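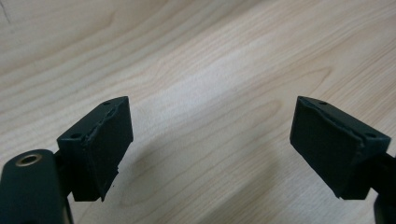
Unit 4: Reading and Refinishing Wooden Tabletops
Surface Care and Repair, Warurgate workshop course
Notes by Florencio Sepúlveda, revised August

4.1 Grain figure

The pattern on a wooden tabletop depends on how the board was cut from the log. A board cut tangent to the growth rings (flat-sawn) shows wide curves, loops and long wavy lines. A board cut at right angles to the rings (quarter-sawn) shows narrow, nearly straight lines. Rift-sawn boards fall between the two.

Broad curved figure in the middle of a board with closer lines toward one side is normal in flat-sawn stock. The saw has met the rings at a shallow angle in one area and a steeper angle in the other. Veneer can show either figure, so figure alone does not identify a solid top. Check the end grain and the underside.

Sanding direction follows the length of the board. Where the figure runs diagonally or wanders, do not chase each curve with the sander.

4.2 Color and light

Pale woods are hard to judge under mixed light. A sunlit area reads warmer and brighter than an area a few inches away in shade, and the shaded part may look gray. Before recording any discoloration:

Close the blinds or move the table.
Look at the surface under one lamp, placed low and to the side.
Turn the table a half turn and look again.

A gray area that stays with the window is a lighting effect. A gray area that turns with the table is in the finish or in the wood. Gray in the wood often indicates that water has passed through a worn finish.

4.3 Dark lines

A dark line that crosses the grain should be examined before any abrasive is used. Three causes account for most of the lines brought into the Nyanda bench room.

Scratch with dirt in it. The line can be felt with a fingernail and usually becomes lighter after cleaning with a damp cloth and a drop of mild soap.

Mineral streak. The surface is level over the line. Streaks often follow the grain, but short ones may run across it. Cleaning has no effect. Leave it alone.

Mark on top of the finish. Rubber, pencil and crayon fall in this group. Try a soft eraser first, then mineral spirits on a white cloth in a hidden spot.

Record the result as "below surface," "level" or "above surface" on the bench sheet. Do not write "scratch" until the fingernail test has been done.

4.4 Abrasive schedule, scratch repair

Level the damaged area with 300 grit on a cork block. Keep strokes long and extend them well past the ends of the line to avoid a dish. Wipe off the dust. Continue with 600 grit until the 300 grit marks are gone under the side lamp. On a gloss finish only, go on to 2000 grit, used wet, after the new coat has cured.

60 grit is stocked for stripping thick solid stock. It is not used on veneer at any time, and not on any top whose construction has not been confirmed.

4.5 Refinishing

Apply the first coat thin, with the grain, and let it stand for the time given on the can. Pale woods darken under oil-based finishes. Where the original color must be kept, use a water-based finish and make a test patch on the underside. Compare the patch with the top once it is dry.

Reading for the next session: Flitari bench manual, sections on veneer thickness and edge repair. Bring your bench sheet from the side lamp exercise.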